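Subject: Re: [standale-growers] Garlic, and whether to bother with the bottom beds

Hi Maricel, hi everyone,

Sorry for the slow reply, I've had your message open in a tab since before breakfast and kept wandering off to look at my own garlic instead of answering it.

Maricel Macaraeg wrote:

> Hi all, second year on the plot and second year of disappointing garlic.
> I planted the Brikholm in the bottom bed again, same spacing as on the
> packet, and half of it has gone yellow from the tips down. One I pulled
> up was just a single round bulb with no cloves in it at all. Is it the
> bed, is it me, or is it the variety? Also does anyone still have the
> watering roster? I've lost my copy.
>
> Maricel

First of all, it isn't you! The bottom beds have been a worry for as long as I've had a plot at Standale, which is longer than I care to admit. All the runoff from the lane ends up down there, and garlic hates having its feet in water over winter. Yellow tips in October don't bother me much on their own, as the lower leaves always go off a bit as the bulb fills out, but if the whole plant is fading and comes up without a fight then I'd be smelling the roots. If they're brown and a bit sour, it's rot, and I'd lift those plants and put them in the bin and not the compost.

The single round is a different matter and quite a cheerful one. It just means the clove didn't get enough cold to split, or it was a tiny clove to begin with, or it went in late. You can eat it (lovely to peel, no fiddling about) or dry it and replant it next autumn, and it will very often give you a proper head. I did this with 2 rows of Mokoena some years ago and they were the best I've ever grown, fat purple things that kept right through to the following winter on a nail in the laundry.

As for the variety, I've never got on with Brikholm myself. My sister grows it up in the hills where they get real frosts and hers are magnificent, so I suspect we're simply too mild for it. If you want a hardneck, try the Mokoena. If you want something that will forgive you nearly anything, ask around for Pronska, which is a softneck and plaits beautifully, though the flavour is milder. I can spare you 3 heads when mine are cured. Remind me, please, I'm hopeless.

If you do want to stick with the bottom bed, hump it up. I mean really hump it, a good spade's depth above the path, with plenty of coarse stuff dug through and no fresh manure. I put fresh manure on mine once and got leaves like leeks and bulbs like marbles. Stop watering when the bottom third of the leaves have browned off, even if everyone else is out there with the hose and you feel mean. Then lift on a dry morning, don't bang the dirt off, and hang them somewhere airy out of the sun. My shed gets too hot, so I use the side verandah and put up with the smell.

The roster is on the inside of the tool shed door, behind the calendar. I've been meaning to type it up again, as the old one has so many crossings-out that I turned up to water somebody else's beans last month and had a very nice chat with them about it. If anybody's phone number has changed, send it to me and I'll put the new one in.

Oh, and the seed swap: same table as last year, bring your own envelopes and please, please write the name on them. I still have a jar of something that might be parsley.
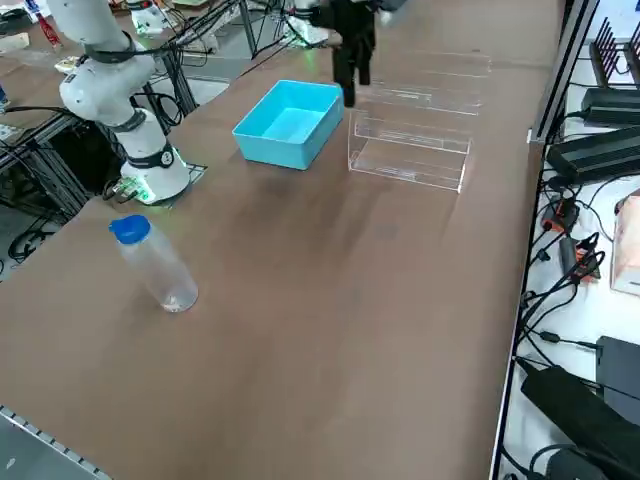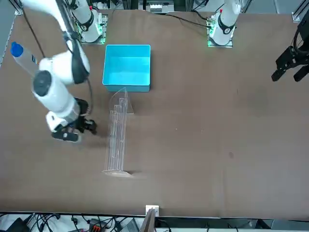

**Standale Community Growers, Kitchen Garden Team**

One more thing before I go and put the kettle on. Whoever left the good secateurs on the tap by the lemon tree, I've brought them home to oil them, so don't go hunting. They'll be back on their hook when I'm next down.

Warmly,
Kylie Wihongi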